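Do written rules keep a shared fantasy world consistent? A look at Clarotico

Project report, second draft, handed in 12th July

1. What I set out to check

Clarotico is a shared fantasy setting kept on a small writing board. Members post creatures, cities and magic, and other members build on them. Its front page says that the rulebook added in November "keeps everybody in the same world". I had read enough of the board to doubt this, so I made it my question.

The rulebook is short. Magic must cost the user something, no being may be in two regions at once, and the dead stay dead unless the original author agrees. There is also a page on tone, which I left out because I could not see how to mark it.

2. Method

I read all 319 entries that were public when I started. Of these, 167 were posted before the rulebook and the rest after it. I then read the comment threads under each entry, 829 comments in all, and noted every time a reader pointed out a contradiction. I also noted contradictions that I found myself and that no reader had mentioned. These two lists are kept apart in the appendix, as my own list depends heavily on how fussy I was feeling.

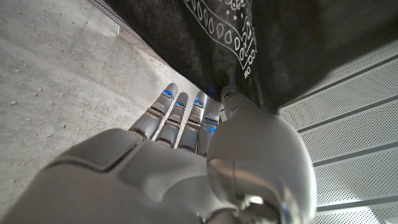
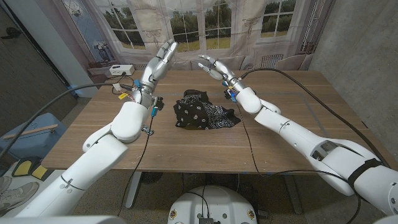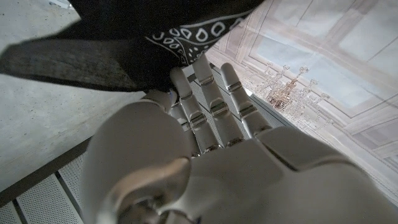
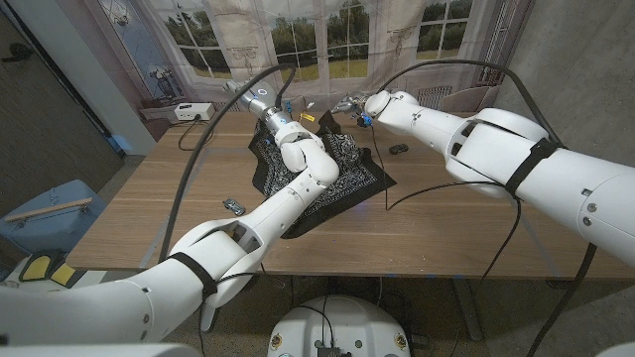
Figures 1 to 4. Robot hands close up (1 and 3); pairs of white robot arms over a table (2 and 4).

3. What I found

Readers did complain less after the rulebook. I would be careful with that. Comments of every kind fell off in the same months, and a quiet thread tells us very little about the entry above it.

My own list shows hardly any change. The clearest case is Lakach, the drowned city. In the oldest entry its people trade years of their life for light. In a later one, written well after the rulebook, they light the whole harbour for a festival and pay nothing. The author linked to the rule on cost in the first line and then seems to have forgotten it.

Nanik, the river spirit, fares better. It has been used by many writers and still behaves in much the same way, taking one memory from anyone who crosses. The Hứa marshes are similar – always foggy, always west of the river. Neither is covered by any special rule. Both began with a long, clear first entry that later writers plainly went back to.

4. Problems with this project

I chose what counted as a contradiction, and some fans would say that an unreliable narrator explains half of them. Perhaps, but that excuse can cover anything. I also marked old entries first and new ones last, when I was quicker and probably less strict.

5. Where this leaves the claim

I do not think the front page claim is supported. A good first entry looks more useful to me than the rulebook, though I am resting that on three cases. A fairer test would hide the dates and give the same entries to a second reader.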